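Speaker notes, Hamorura / Kaczmarczyk joint session, December 2021

NB 6 slides cut since the dry run. Don't go looking for them.

Opening. Skip the thank yous, they're on the title slide. Straight in: we had a safety stop that didn't stop. In sim first, thank god, then once on hardware, and the hardware one is why I'm standing here. No one hurt. Say that early, people relax and listen.

Who we are, fast. Hamorura does the household policy, Kaczmarczyk does the motion layer and the stop logic. Nastow is the simulator kitchen set, Grekska is the arm controller. If they only remember one name it should be Grekska, that's where the bug lived. (Don't sound like blaming. We wrote the spec it was built to.)

What the robot was supposed to do. Reach for the stove, turn a knob to off, back away. Dull task. Picked it because it's dull, and because a stove is the one thing in a kitchen where half done is worse than not started.

Spec for the stop, read it out slow: on loss of contact estimate, arm holds position, drops grip force, waits for a person. Three clauses. The second and third worked every time.

The fault. Hold position was being read as hold the last commanded position. Last commanded, not last measured. If the arm was lagging its command when the estimate dropped out, "hold" meant "carry on going to where you were headed". So the log says HOLD and the arm is still moving. Pause here. Let them get it.

How far does it travel? Worst one in sim was 67 mm after the stop flag. Doesn't sound like much until you put a stove knob in it. Or a wrist.

Next slide, leave it up for all of the next part, stove approach in Nastow.

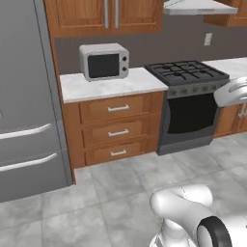

Bartek wait, no, Genowefa Nowicki had the objection to this in the dry run, do it in her words because it's better than mine: why should anyone trust a stop you tested in a kitchen where the drawers never stick and there's never a tea towel hanging off the oven door?

Fair. Answer in 2 parts.

Part one. The bug isn't about the kitchen. It's a bookkeeping error between two numbers, it'd show up with the arm in a bare room. Sim was fine for finding it. Sim is where we DID find it, or could have, the signal was sitting in the logs the whole time and we were plotting the wrong column. We plotted the flag. Should have plotted joint velocity after the flag. Own this one, don't rush past it.

Part two. She's right about everything after that. Sim contact is clean. Our knob has one friction value. Real knob is greasy or stiff or both, the arm lags more, and more lag means more travel after the stop. So the sim number is a floor. I had it on the slide as worst case. It is NOT worst case, fix teh slide caption before Tuesday.

The hardware run. Timeline, keep it short:
Policy reaches, touches knob, knob is stiffer than expected.
Arm lags command. Controller pushes harder, as designed.
Gripper slips off. Contact estimate drops. Stop flag goes up, on time, no complaints there.
Arm, now unloaded, jumps to the last commanded position. Knuckle of the gripper hits the oven door handle.
Operator hits the red button. Power cut. Everything actually stops.

Damage: scuffed casing, bent handle on the test oven. Cheap. Operator was standing back behind the tape where she was meant to be. If she'd been leaning in to watch the knob, like I do, like I have done more times than I'm going to admit up here, diferent talk.

Somebody will ask why the force limit didn't catch it. Force limit is only checked while contact estimate is valid. Yes. I know. Say it plainly and wait for the groan. Reason at the time was false trips from noise when the gripper was in free air, so it got gated, and the gate never got written up anywhere outside a commit message.

What we changed.
- Hold now latches measured joint position at the flag. One line. Took nine days to agree on and a minute to type.
- Velocity ramp down before the latch, otherwise you get a jerk going the other way (we tried it, ugly).
- Force limit always on. Threshold is higher in free air, noise trips came back a bit, we live with it.
- Stop test now passes or fails on motion, measured off the encoders. The flag isn't looked at.

Numbers slide. 466 stops re-run in sim with the new latch, randomized knob friction, randomized timing on the dropout. None moved past the limit. Then say right away: sim. Floor not ceiling, see Genowefa. Hardware re-runs are still going and I don't have a figure I'd put on a wall. If pushed, don't give one. Really don't, I did that in spring and it ended up in somebody's report.

Still open, be quick:
Latching measured position assumes the encoders are right. If an encoder's the thing that failed we're latching garbage. Kaczmarczyk side wants a second source, Hamorura side says cost. Not settled, don't pretend it is.
Stove left half turned. Arm now stops properly, great, and the burner may still be on. Stopping safe and leaving the kitchen safe are two jobs and we've done one. Right now the answer is a person walks over. Fine for a lab, not for a house.
Old logs. We've got runs going way back marked "stop OK" on the flag alone. Relabelling. Slow.

If running long drop the encoder bit, keep the stove bit.

Ask for the room: if you've got a Grekska controller, go check which position your hold uses tonight. Command a slow move, pull the estimate, watch the encoders. Test script's in the handout, page 2, there's a typo in the joint order on the printed copy, right one is online.

Questions. Mic is on a short cord, repeat them back. Water.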